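Jozefína Polák
2020-02-09

Spent my Sunday on the big winter coat, the long quilted one I've been wearing practically every day, and I have thoughts, so settle in (this will run to 4 posts, sorry!)

First, zip it all the way up before you do anything else. Then lay it out flat with the sleeves stretched to the sides and the hood open, and go over every section with your palms.

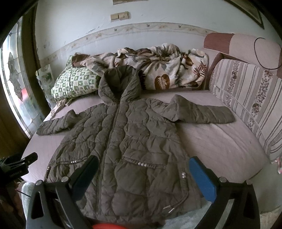 I always start at the shoulders, where the stitching is closest together, and work my way down. If you find a lump of filling, pinch it gently and coax it apart, and please don't yank. Mind the little pearly beads by the pockets too, they love to catch on a sweater!

The ruffled seams are where I slow way down. Lint gets in between those tiny gathers and a soft dry toothbrush is the only thing I've found that gets it out.
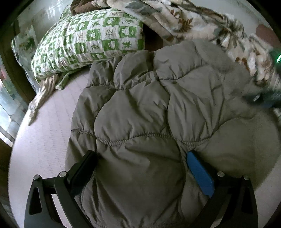

That wavy gathered seam, my nemesis.

It won't go into the closet until April, and I'm giving it up to 50 minutes each time. Tell me how you do yours, I'd love to hear!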